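Re: [guesthouse-owners] Linen: buy or rent?
From: Sang-wook Yang
Date: Jun 29, 2026

On the list, Llinos Landeg wrote:
> We have always washed our own sheets but the machine is getting old
> and I am tired of ironing. Does anybody rent from a laundry company?
> Stoltach gave me a price per set but I do not know if it is good.
> Also, do you keep two sets for each bed or three?

Dear Llinos,

I did both, so I can tell you how it was for us. We have a small house with few rooms, and my answer is maybe not right for a bigger place.

We rented for one year. The sheets came clean and flat, and I did not iron anything. The trouble was the contract. We had to pay for a minimum of 20 sets each week, also in winter, when we used less than half. Please read this part of the Stoltach offer before you look at the price per set. Rhodri Ellis wrote here in April that he asked them to make the minimum lower for the quiet months and they agreed, so it is possible to ask.

The second trouble was the size. Rented duvet covers were a little too long for our duvets, and the duvet moved to one end inside the cover. Guests do not complain about this, but I saw it every morning when I changed the beds.

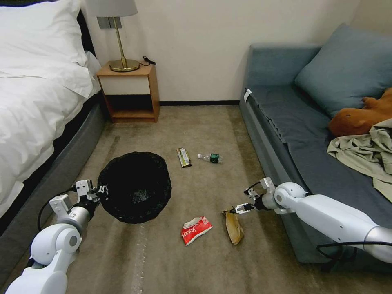 After that year we bought our own again. I paid 1,173 for everything, with pillowcases and some extra bottom sheets. I keep three sets for each bed: one on the bed, one in the wash and one on the shelf. With two sets you are always waiting for the dryer. For pillowcases I would keep four, because make-up and hair color do not always come out.

About ironing – I stopped. We bought a mix of cotton and polyester, and I take it out of the dryer when it is still a little damp and fold it at once. It is not as smooth as ironed cotton. In more than 17 months I had one remark about it, from my own sister.

Eilif Brekke said in the earlier thread that pure cotton feels better in summer, and I agree with him. If your guests pay a high price, maybe they expect it. Then I think renting is the better choice for you, if the minimum is not too high.

One question back to you: how old is your machine, and is it a household one? We changed ours for a used one from a closed hostel in Lewis. The repair man charged 187 to connect it and change the door seal, and it takes two full beds in one load – this saved me more time than the rented sheets did.

If you want, I can send you the list of sizes I ordered.

Best regards,
Sang-wook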